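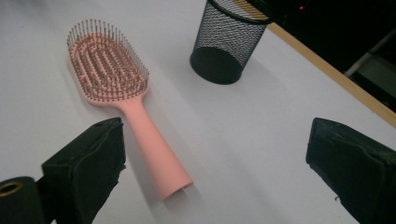 Handout 4: Comparing Finger Pads on the Hand-Held Gripper

Notes by Guilan Meng, for the November lab block

Okay, so last time we finished with the arm bolted down and everybody a little annoyed at the controller. This week we leave the arm alone completely. We're working with the hand-held gripper, the one you carry around and squeeze yourself, and the only thing we're changing is what's on the fingers. I know that sounds like a small topic for a whole handout. I spent most of a summer on finger pads, so you're getting the short version.

What we're comparing

You'll have 2 sets of fingers at your station. The first set is the Miltlow pads, which are soft and thick and grab almost anything once, and then start to fray along the edges. The second set is the Drukex pads, which are firmer and thinner and hold their shape better. Both fit the same bracket. Please don't mix them (one of each on the same gripper) unless you've finished everything else and you're just curious, in which case go ahead and tell me what happened!

The task is hairbrush and pencil cup. You pick the brush up off the table, turn it, put it in the mesh cup, and let go without knocking the cup over. Then you take it out again and lay it back down. That's one full trial.

Why a hairbrush? I like it because it's really two objects stuck together. The handle is smooth and long and gets wider as you move away from the neck. The head is broad and full of pins, and pads behave very differently on pins than on smooth plastic. If you grab at the neck you get something in between. A block of wood would tell you that both pads can pick up a block of wood, and we knew that already.

Before you start

Check that the fingers close evenly. Squeeze slowly with nothing between them and look at where the pads meet. If one side gets there early, loosen the bracket, slide it, tighten it, and try again. I had a group last year who ran a whole afternoon with a crooked left finger and then wrote me a very nice paragraph about how the Drukex pads pull to one side. They don't. The finger was crooked.

Look over the surface of the pads too. Some wrinkling is fine, and so are a few loose threads. What you don't want is a flap that can fold under when you close, because then you're gripping with a lump and your numbers will jump around for reasons you can't find later.

Wipe the table. Dust gets on the soft pads and makes them slide.

Where to grab

Pick one grab point and stay with it for the whole set. I'd suggest these, in this order:

Neck first. It's the easiest to hit and it puts the weight close to your fingers, so the brush doesn't swing much when you lift.

Middle of the handle second. Expect the head to dip. How much it dips is one of the things we want to know, because it tells you how well the pad resists twisting. A pad can hold on tight against a straight pull and still let the thing rotate like a seesaw.

Head last. This is the fun one. The soft pad sinks in around the pins and the firm pad kind of sits on top of them. I have opinions about which is better but I'd like to see yours first.

Don't grab at the far end of the handle. I did try it, and it's miserable with either pad.

The camera on the gripper

Everything gets recorded from the camera on the gripper, so your own fingers will be in the bottom of the view all the time. Good! We want them there. When you review a trial, the position of the object compared to the fingers is most of what you have to go on. You'll see the brush well when it's flat on the table, and you'll lose parts of it when it's up in the cup, especially if you come in close.

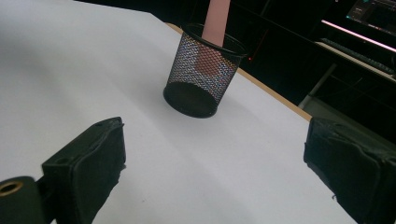
Which brings me to the approach. Start back from the cup with the fingers wide open, hold still for a moment, and then move in. People rush this part. If you begin every trial already half closed and right on top of the thing, there's no clean starting point to line your recordings up by, and you'll be scrubbing back and forth trying to guess when the grab began. Fingers open, pause, go.

Also watch the height. A brush standing in a cup sticks up a long way, and from a low angle the top of it runs out of the view. That's all right as long as you can still see the part you plan to grab. If you can't, tip the gripper or back up before you close.

The cup itself is light. The mesh weighs next to nothing, so when you pull the brush out at a slant it can catch the rim and take the cup along for the ride. Lift straight first, then move sideways. If the cup comes up with the brush, write down "cup lift" and count it as a fail, even if it drops back neatly on its base. I know. It feels unfair when it lands perfectly.

How to score it

Keep this simple. For every trial write down which pads, which grab point, and one of the following:

Clean. Picked up, placed, taken out, put back, and no slip you could see.

Slip. You finished, but the brush moved in the fingers along the way.

Fail. Dropped it, tipped the cup, cup lift, or you had to use your other hand.

Do 17 trials per grab point for each pad. Yes, it's an odd number, and yes, somebody always asks. With three grab points and two sets of pads that puts you at 102, so plan on over 100 recordings before you can go home. It goes faster than it sounds. Most people have a rhythm by the second grab point — and then they get sloppy by the third, so take a break in between and stretch your hand.

Swap the pads halfway through a grab point only if you enjoy re-checking the alignment. Otherwise finish the set.

About your hand

One thing that muddies this whole comparison is you. You squeeze harder when you're nervous, and you squeeze harder with pads you don't trust. I caught myself doing it with the Drukex set. My first results had them nearly tied with the soft ones, and then I put the Parri force readout on the trigger and saw that I was clamping down like I was trying to crack a walnut. Once I held the squeeze steady, the gap opened up on the handle grabs and pretty much went away at the neck.

So use the readout. Pick a level you can hold without getting tired and stay near it. If you blow past it on a trial, mark the trial with a star and keep going. Don't delete it. I would much rather see a messy sheet with stars on it than a tidy sheet I don't believe.

Switch hands with your partner between sets if you can, and write down who was squeezing. Two people will disagree more than you'd expect, and it's worth a paragraph in your write-up.

What to hand in

Your score sheet, your recordings in the shared Prerkton folder, and a page or so of writing. For the page, I'm looking for which pad you'd pick for this task and where the other one did better. Give me at least one moment from your recordings that surprised you, and tell me which trial it's in so I can go look. Please don't write me an introduction about the history of grippers.

If your numbers come out even, say they came out even. That happens, and it's a perfectly good result.

Common problems

Pads peeling at the corner: press them back, check again after every few trials, and change them if it keeps happening. Spares are in the drawer under the soldering station.

Brush slides down inside the cup and leans the other way: leave it. Take it out from wherever it ended up. Fixing it by hand makes the next grab easier than it should be.

Readout stuck at zero: unplug it, count to 4, plug it back in. I don't know why this works.

Next time we put these same pads on the arm and find out how much of your skill was in your wrist. Bring your score sheets, we'll need them for the comparison.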